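Section 4. Household Task Mode: Table Clearing

4.1 Scope
Kula clears small articles from a low table and sets them down at a taught location. It does not wash, fold or wipe. Operators should treat it as a supervised helper; unattended housework is outside the scope of this release.

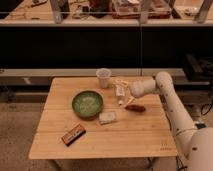
Kula plans one pick at a time and selects the next article after each release. Rigid articles give the most dependable results. A green bowl or a squeeze tube presents a clear outline to the planner, while a thin packet lying flat on the wood may need a second attempt.

4.2 Procedure
1. Place the table within 700 mm of the base.
2. Leave space between articles – stacked items are not supported.
3. Select Clear, then Wirkwood Surface or Other.
4. Confirm the taught location and press Start.
5. If 2 attempts fail on the same article, remove it by hand and press Resume.

CAUTION: Keep hands away from the table while the arm is moving. 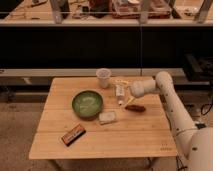 Asadi reported after the September trial that clearing by hand was still faster, and asked that the guide say so plainly. The remark is accepted. Speed settings are covered in Section 8.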